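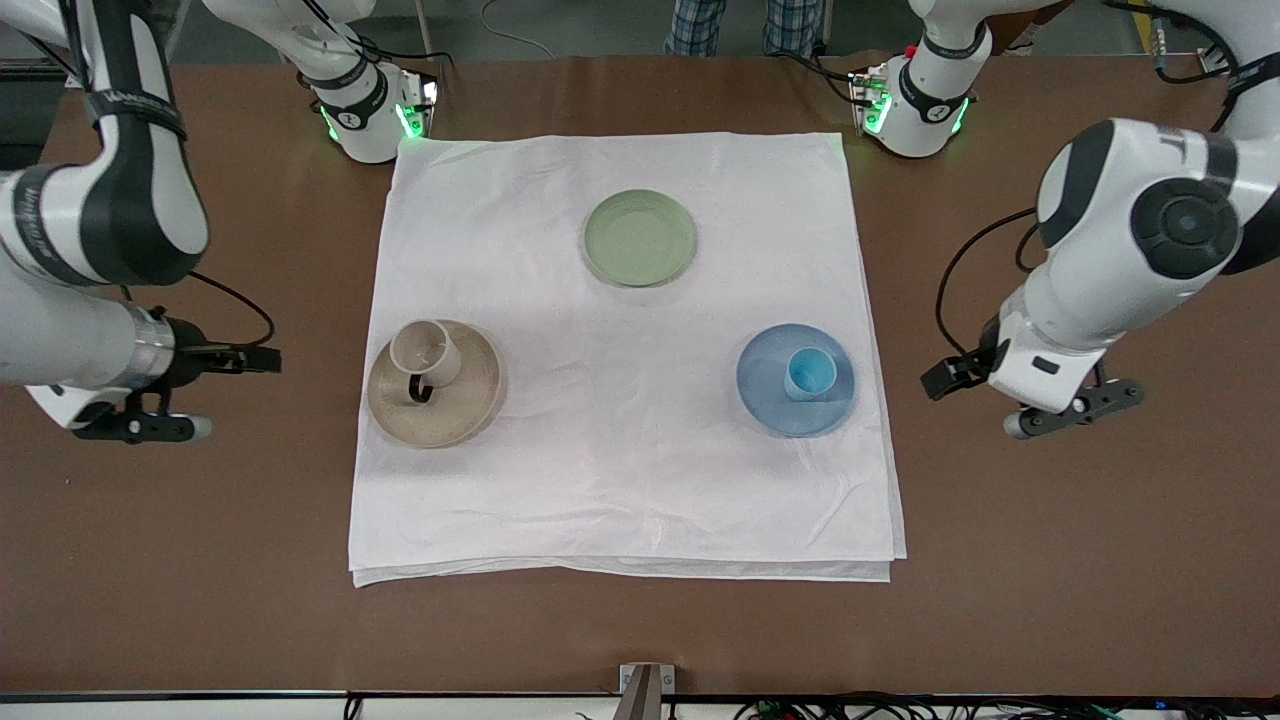
Setting a Small Table: Arrangement of Dishes in a Shared Kitchen

Student Project Report
Department of Home and Consumer Studies, Borkdale College
Submitted by Hortensia Fuentealba

1. Background

The project was carried out in the residence kitchen at Gastumville, which serves 12 students over the course of a term. Meals in the residence are usually taken in pairs or alone, at irregular hours, and the long dining table is seldom used as it was intended. Residents reported in the opening survey that they often ate standing at the counter. Several gave the same reason: setting a place took longer than they were willing to spend on a cup of tea and a sandwich.

The purpose of the project was to develop a simple table setting for two people that could be put out quickly, cleared quickly, and understood by anyone without instruction. Cost was limited to items already in the cupboards, with the exception of cloths.

2. Materials

The kitchen holds a mixed collection of dishes left by former residents. Very few pieces match. The first proposal was to purchase a uniform set from Begay, a local supplier, but this was set aside when the residence office declined the expense. The project then took the mixed collection as its starting point.

Plates were sorted by color and by the height of the rim. Plates with a raised or ridged rim were preferred for the setting, as a cup placed on a flat plate tended to slide when the plate was carried. Cups were sorted into those with handles and those without. Residents had no strong preference between the two for cold drinks. For hot drinks, most asked for a handle.

White cotton cloths were obtained from the Hudia market and washed before use. They were left unironed throughout the trial, in keeping with what residents could be expected to do themselves.

3. The arrangement

The setting selected for the trial uses one square white cloth, three plates, and two drinking vessels. The beige plate is placed on one side of the cloth with the white mug on it, and the blue plate on the other side with the small light-blue cup. The two plates are kept level with each other. A green plate is placed between them and farther up, and is left empty until food is brought to the table. It is the shared plate, intended for bread, fruit, or anything the two people divide.

The cloth is kept folded in layers. A single thickness was tried first and was found to shift on the tabletop whenever a plate was moved. The folded cloth stayed in place better and also reduced noise, a matter raised by residents whose rooms adjoin the kitchen.

Different colors were assigned to the two places on purpose. In an earlier version both places had white plates, and residents who left the table for a moment sometimes returned to the wrong cup. With one beige place and one blue place, this complaint was not repeated.

4. Procedure

The trial ran for 15 evenings in July. Each evening the setting was put out before supper and cleared by the last person to use it. A card on the cupboard door gave the order of work:

Cloth first, folded, with the open edges toward the bottom and right.
Side plates next, level with each other.
Shared plate last, in the middle and farther up.
Mug and cup onto their plates once the plates are down.

Participants recorded on a sheet whether they had used the setting and whether anything had been moved, spilled, or left out. Setting time was taken with a kitchen timer.

5. Results

Use of the table increased during the trial, although the first evenings were slow and two sheets were lost. By the second half of the trial the median setting time was under 2 minutes. The most frequent remark concerned the shared plate, which some residents found too far away when seated and moved closer – usually into the space between the two side plates.

Mugs were placed on their plates with the handle turned in various directions. Left-handed residents asked that no fixed direction be given on the card, and the line dealing with handles was removed.

Spills were recorded on four evenings. In each case the cloth was changed and soaked overnight. A supply of one cloth was clearly insufficient, and a second was added before the end of the trial.

6. Limitations

The residence is small, and residents knew the author personally, which may have encouraged them to take part. The trial also fell in a period when few hot suppers were cooked. Soup bowls were not tested. They would require a wider cloth, or the removal of the shared plate to one side.

7. Recommendations

It is recommended that the kitchen keep three cloths in the drawer nearest the table, that the sorted plates remain on the lower shelf, and that the card be reprinted in larger type. A setting for four people should be tested in the autumn term with the wider cloth, including bowls.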